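How to Read a Storage Bin Listing Before You Buy

Posted Dec 2, 2025

Most storage bins are sold on a number, and the number is usually the least useful thing on the page. I bought bins by volume for years and ended up with a garage full of containers that didn't fit the shelves. Do it in this order.

1. Measure the shelf first. Take the depth at the back as well as the front. Shelf uprights lean in more than you'd think, and a bin that slides in halfway is no use to you.

2. Ignore the outside dimensions until you've found the inside ones. Sellers like outside figures because rims and handles make them bigger. If a listing gives only one set, assume it's the flattering one.

3. Be suspicious of load ratings. The Grelo bin I own claims 60 pounds. Is that sitting on a floor, or hanging from its handles? The label doesn't say, and the store couldn't tell me. I load mine to half and sleep fine.

4. Look at the floor of the bin. Ribs and raised patterns add stiffness, but small screws settle into them and stay there. For loose hardware I want a flat bottom and walls low enough to reach over.

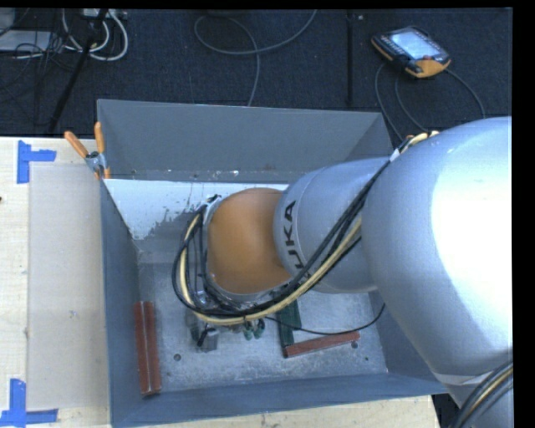

An open metal bin on a wooden tabletop, under a KUKA arm.

5. Decide on metal or plastic by what goes inside. Metal shrugs off oily parts and sharp edges, but it dents, it's noisy, and cheap coatings chip at the corners. Plastic is fine for cloth and cables. "Heavy duty" on either one means nothing at all.

6. Read the bad reviews only. A Yoshida set I was looking at had 3,329 ratings, and the five-star ones were mostly written the day the box arrived. The two-star ones mentioned split lids after a winter outside — exactly what I needed to know.

7. Buy one. Sets look cheaper per bin, and you may well hate the size. Use the single one for a month, then order the rest.

A word on lids: skip them for anything you open daily. You'll take the lid off, lean it against the wall, and trip over it in December. For long storage a lid is worth paying for, provided it latches at both ends.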